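Posted in July by the author of "Slow Evening Kilometers"

1/ I want to write a few posts about walking at night, because many people ask me how I started. I am not a coach and not a doctor. I am a person who slept badly for 2 years and then began to go out after dinner.

2/ First, the reason. I work at a desk for Bostach, in the billing department, and in the evening my body was tired only from sitting. The head was tired, the legs were not. I lay in bed and listened to the refrigerator.

3/ My doctor told me to move more. I bought a membership in a gym and I went there four times. The music was very loud and I did not know where to put my towel. Then I moved to Trodska, where the evenings in summer are the only pleasant part of the day, and I tried to walk instead. 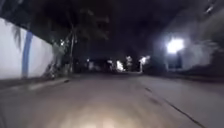 4/ My rule in the beginning was 60 minutes, no matter how far. I did not use an app. I put my phone in the inside pocket and looked at my watch only when I felt that I should turn back. A small thing I learned in the first week is to look at the ground a few steps ahead, and not at my feet. A crack like the thin dark one on the right side of this road is easy to pass when you see it early, and easy to catch with your toe when you are thinking about your electricity bill.

5/ About shoes. I was in the Matton shop and the young man there wanted to sell me running shoes with a very thick sole. I took the simple ones, one size bigger than my usual, and I am still satisfied. Feet become larger in the evening. I did not believe it until I tried the same pair in the morning and after work.

6/ Socks are more important than shoes, in my opinion. Cotton ones gave me blisters on both heels. Now I have thin wool ones, also in summer, and my family laughs at me.
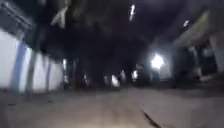

7/ The second month was more difficult than the first. In the beginning everything is new and you are proud of yourself. Later you know each corner, and the sofa looks very attractive. I decided that on bad evenings I am allowed to go only to the bakery and back. Most times I arrived at the bakery and continued.

8/ Somebody asked if I listen to music. Sometimes, with one ear only. I want to hear cars and bicycles. I tried audiobooks, but I walked slower and slower at the interesting parts, and once I stood still for the end of a chapter.

9/ What I do prefer is to repeat English words. I learn from a small book by Cheng Press, 98 pages, very old style. I read one page before I leave and I say the sentences to myself on the way. My pronunciation has not improved, but my vocabulary has.

10/ Food: I eat early, something light, and I walk one hour later. When I walked immediately after a big dinner I had pain in the side. Soup is good. Fried potatoes are not good, although I keep making the experiment. 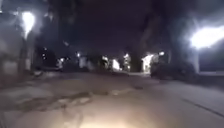 Rough asphalt on the left, so I would keep to the other side.

11/ For the question about safety. I choose streets where people live, I wear a light jacket, and I tell my family which direction I take. If a street does not feel right, I turn around. I do not discuss it with myself, I just turn around.

12/ A flashlight is useful, but please hold it low. When you point it in the face of other people they see nothing for a while, and they will not say good evening to you.

13/ Now the sleep, which was the whole purpose. It did not become better in one week. In the third week I noticed that I did not remember falling asleep – this was new for me. I still have bad nights, mostly before the end of the month when the reports are due. But they are single nights and not a whole season.

14/ I also stopped drinking coffee after lunch, so I cannot say exactly which change helped. A friend says it was the coffee. I say it was the legs.

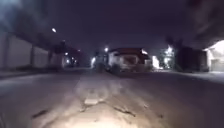

Pale wall, broken road, and lights at the far end.

15/ In winter I will probably walk earlier, directly from the office, and take the bus for the last part. I have not decided yet. If you have experience with ice and cheap shoe spikes, please write to me which ones do not fall off.

16/ Tomorrow I will answer the questions about knees. There were more of them than I expected.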